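4.2 Changes in the sorting task

Before the arms came in, staff at the Ustine returns site sorted keyboards, chargers and cables by hand, two people to a table. Interviews were held in April, after 1,017 logged shifts.

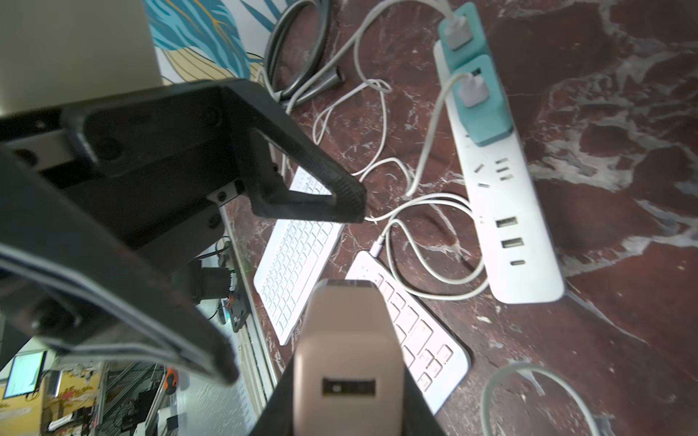
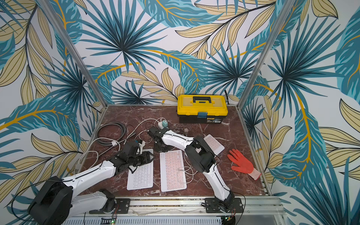 Figure 2. Keyboards and white cables on the marble tabletop.

Most of those interviewed said they now lift less and watch more. Several missed the talk across the table - the work had become quieter, and breaks were harder to time. Pay grades stayed the same, although clearing stoppages was added to the job. We return to this point in Section 5.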